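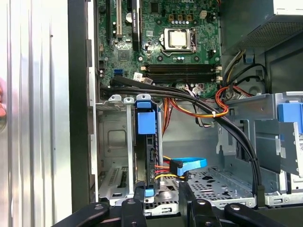
Ticket 1832 – old tower won't see its second drive
Category: Desktop hardware / storage
Status: Closed by submitter

Opening post

Hi all! I've got the old desktop from the back office that we use for scanned invoices and the label printer, and it has started losing a drive. It boots fine, Windows comes up fine, and then maybe one morning in three the D: drive just isn't there. No letter, no mention in Disk Management, nothing. Restart it and it's usually back, which is how I managed to ignore this from January until March (yes, I know).

What's in it: the original boot drive, plus a Brunier data drive that I put in when the Rallura project started and we needed somewhere to dump the scans. There are over 3000 of those on it now. They get copied to the office share every evening, so I'm not in a panic, but the label software keeps its templates on D: and throws a fit when it can't find them.

Tried so far:
- Restarted (works most times)
- Full shut down, pulled the power cord, waited a few minutes, started again (works every time so far, but I've only done it twice)
- Ran the drive's health check from Windows. Passed.
- Changed the sleep settings so the disks never turn off. No difference at all.

I haven't opened the case yet. I wanted to ask first in case somebody says "oh, that's just the such-and-such setting" and saves me the dust.

Update 1

Thanks for the quick answers. Two of you said cable and one of you said go look in the BIOS, so I did the BIOS first as it didn't need a screwdriver.

On a bad morning the drive is missing from the BIOS list too. So Windows is off the hook, and so is the label software, which I'd been calling names for weeks. On a good morning both drives are listed and everything looks normal.

I also checked that the port it's on isn't switched off or set to something weird. All ports enabled, all in the same mode. I left it alone. While I was in there I noticed the clock was 9 minutes slow, and I've set it right. I don't know if that matters. Somebody is going to say coin cell, and you may well be right, but a slow clock doesn't drop a drive as far as I know.

Update 2

Opened it up! Shut down, cord out, held the power button in for a few seconds, side panel off.

The cabling in this thing has had a lot of history. We bought it used through Bhardwaj, and I added my own drive on top of whatever was there. I'd always assumed the data cable was the problem, so that was the first thing I went for. Pulled it at both ends, looked at the contacts, pushed it back in until it was properly seated. Then started up with the side off: drive missing. Great.

Shut down again, swapped in a spare data cable from the drawer: drive there. I was very pleased with myself for one whole day. Next morning it was gone again.

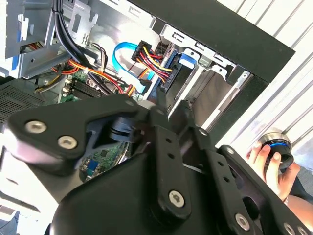 Power was the part I hadn't thought about, and one of the replies (the long one, thank you) told me to follow that lead all the way back instead of just poking the plug. So I did, with the original data cable back on to keep things fair. The sky-blue SATA cable goes over to the drive area in a big easy curve, plenty of slack, nothing pulling on it. Next to it is the black power connector with its red, yellow and black wires, and when I put a finger on that one it wiggled. A lot more than the one on the boot drive does. Pushing it home helped for as long as I held it there, and then it crept back a hair when I let go. So I had a loose plug, and the data cable had been innocent the whole time.

Update 3

Somebody asked if the plug was loose or the socket on the drive was worn. Good question, and I should have checked before I got excited. I took a spare power plug from the same lead (there was one further along that nothing was using) and put that on the drive. It fits snugly. No wiggle. Then I tried the old plug on the boot drive for a second, everything off of course, and it was sloppy there too. So it's the plug.

The only snag with using the spare was reach. It would go, but the lead was tight and pushed the plug over at an angle, and I didn't like that one bit. I ordered a short Wetance power extension and ran the spare plug into that. Now it sits straight on the drive with some give in it. The bad plug has a wrap of tape around it and is tucked out of the way so I don't use it again by mistake in two years' time.

Put a new coin cell in while the side was off – okay, okay, you were all right, the clock has kept time ever since.

Update 4

4 weeks in and D: has been there every single morning. I've done cold starts, restarts, left it off over a long weekend, and even gave the case a bit of a bump with my knee (by accident, but I'm counting it). Drive stays put. The label templates load, and the evening copy of the scans hasn't skipped once.

For anyone who finds this later with the same trouble: check the BIOS list on a bad morning before you start changing things in Windows. And wiggle the power plug as well as the data one, with the machine off.

One leftover question, and I'll open a new ticket if it's better there: the case fan has started ticking on startup, only for the first minute. Closing this one.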